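Fondex Countertop Sealer, 2-Bottle Set
Sold by Chacko Bath & Stone

Fondex says this set will protect any stone vanity top for "years." We stock it, we use it, and we would not put a number on it. A sink used every day by a family is hard on any sealer, and toothpaste doesn't read labels.

It goes on easily enough. Wipe it over a clean top, leave it 6 minutes, buff it off. The smell is stronger than the maker admits, so open a window. On honed stone it darkens the color a little — try a hidden corner first.

The box also promises a deeper shine on polished marble. Randi Midtbø in our showroom did half a slab and asked the rest of us to pick the treated side. Two of us got it wrong. 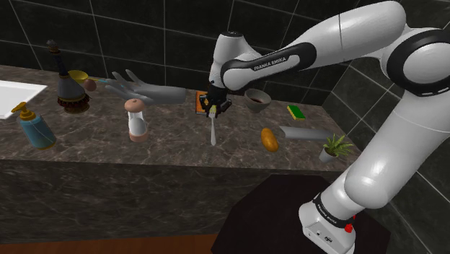 What it won't do

It won't fix etching. Lemon juice, vinegar and most bathroom descalers eat into marble whether it is sealed or not, and the line about "acid defense" on the back should be taken lightly. It won't hide scratches either.

Details

Item no. 203
Price: $89
For marble, limestone and travertine
Not for laminate or glass
Opened bottles can't be returned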